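## 4. Collecting the folding demonstrations

The robot in this study learns to fold shirts from people who have folded them first. We collected demonstrations in two ways, and this section covers both. In the first, which we call remote control, an operator sits beside the Rondico arm pair and drives it with two leader handles. In the second, which we call hand-held, the operator stands at a table and works with a gripper in each hand, and no robot arm takes part. The training in Section 5 uses data from both, first separately and then together.

### 4.1 Remote control

Each leader handle has the same joint layout as the arm it drives. The operator moves the handle and the arm follows, with the opening of the gripper set by a trigger. Joint angles, trigger positions and the camera streams are written to one log by the Cletavis recorder, which we also use for the hand-held work.

The arms are slower than a person. We limited joint speed after early trials in which fast moves pulled the cloth out of the fingers, and we kept the same limit for the whole collection. Operators adapted to this within the first hour or two. Most of them settled into moving one arm at a time, even for steps where two would have been quicker, and this habit is clear in the logs. One arm holds while the other travels, then they swap.

The harder problem was touch. The leader handles give no force feedback, so an operator can't feel whether the fingers have caught one layer of fabric or two. They had to judge it by eye, often by lifting the cloth a little and watching how it fell. We told operators to carry on after a poor grasp if it could be fixed on the table, and to stop the recording if the shirt left the table. Episodes that were stopped for this reason were kept in a separate folder and weren't used for training.

We recorded 300 usable episodes by remote control. Collection ended on 28 February 2020, when the arms were moved out of the Annan laboratory for servicing.

### 4.2 Hand-held grippers

The hand-held collection started in May and used the same folding task. The operator holds a gripper in each hand and folds the shirt with its fingers. The finger blocks match the ones fitted to the robot, so a grasp that works in the hand should be one the robot can also make. That was the main reason for choosing this tool over gloves or bare-hand tracking. With bare hands, people smooth the cloth with a flat palm, pin it with a little finger, or slide a thumb between layers. A two-finger gripper can't do any of these things, and we would have had to throw out or rework those parts of each demonstration.

Each gripper carries its own camera, aimed along the fingers. A further camera looks down on the work from head height. The gripper views show the contact between fingers and cloth at close range but often lose sight of the rest of the shirt. The head view keeps the whole table in sight, though the hands and grippers cover part of the cloth while the operator is working near the front of the table. We kept the views at the same frame rate and matched them by time stamp.

The pose of each gripper was found by the Letari tracking package, which combines camera motion with readings from a small inertial sensor. Tracking was good on slow, wide moves. It was weaker when a gripper camera came down close to dark fabric and had little else to look at. In those stretches the pose drifted by a few millimetres and then jumped back when the table or another fixed object came into view. We smoothed short jumps. Where the drift lasted longer than a second we removed the episode.

After this filtering, 702 hand-held episodes remained. They came from 11 operators, five of whom had also done the remote control work.

### 4.3 Task and instructions

An episode begins with the shirt in the basket at the back of the table, to the operator's left. The operator takes the shirt out, spreads it, brings the sleeves in, folds the body and returns the folded shirt to the basket. We set no order for the sleeves. We also set no rule for which hand should lead, and the left-handed operators tended to mirror the right-handed ones.

Operators were given a single page of written instructions and 40 minutes of practice. The instructions asked for the following:

- grasp cloth only between the two fingers of a gripper
- let go fully before moving to a new grasp point
- keep the wrist off the table and off the shirt
- if a corner slips, pick it up again and continue
- don't stop the recording to tidy the shirt by hand

The fourth point matters more than the rest. In a pilot round we had asked people to start over after any slip, and the resulting set was very clean. A policy trained on it did well until the first missed corner and then repeated the same closing motion on empty air. Leaving slips in the record gives the model something to copy when its own grasp fails.

The second point was the one most often broken. People drag. When a gripper is in your hand it feels natural to loosen the fingers slightly and slide along the hem until the corner arrives, and several operators did so without knowing it. The robot can't repeat this well, as its finger force is set in coarse steps. We flagged sliding grasps by looking for finger widths that stayed between open and closed while the gripper travelled. Flagged episodes were checked by eye, and only the ones with long slides were dropped.

### 4.4 Garments

We used shirts in several fabrics and colours. Light shirts with a printed front were easiest for every part of the system, including the operators. Dark shirts were harder. Folds in dark cloth show up mostly as changes in shading, and the front layer is difficult to tell from the back layer once the hem has bunched. The shirts with a slightly shiny surface were a partial exception, as the ridges of the folds caught some light.

We considered leaving dark garments out of the first round and decided to keep them. Laundry contains a lot of them, and a method that only folds pale shirts would be of little use. We did fix the camera exposure for each session, because automatic exposure kept brightening the cloth and washing out the table behind it. With exposure fixed, the table could still come out very bright in the gripper views, but the edge between cloth and table stayed sharp, and that edge turned out to be the cue the grasp network relied on most.

Figure 4 gives both kinds of view for hand-held work on a dark shirt. In the gripper view, cloth lies over the right finger and most of the garment is out of sight. In the head view, both grippers hold the hem at the near side of the table, and the gathered cloth hides part of the shirt's lower edge. A model given the first kind of view alone has no means of knowing where the collar is.

**Figure 4.** Hand-held work with a dark shirt. First: view from the camera on a gripper. Second: view from head height, with the basket at the back left of the table.

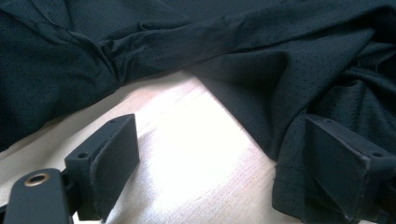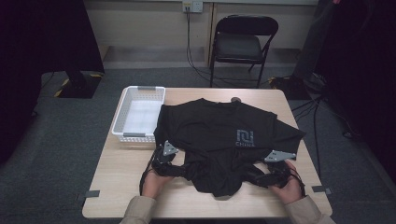

### 4.5 Preparing the two sets for training

The two sets differ in speed, in viewpoint and in what is recorded. Remote control gives joint angles, while the hand-held tool gives only the pose of each gripper and the width between its fingers. We converted the remote control logs to gripper poses with the arm's forward kinematics, so that a single policy could be trained on either set. The joint angles were kept for checking but weren't given to the model.

Speed was handled by resampling. Hand-held episodes were stretched in time until their peak gripper speed fell under the joint limit described in Section 4.1. Pauses were shortened in both sets, except for those just before a grasp. Operators use that moment to line up the fingers, and trimming it made the grasps less accurate in our early tests.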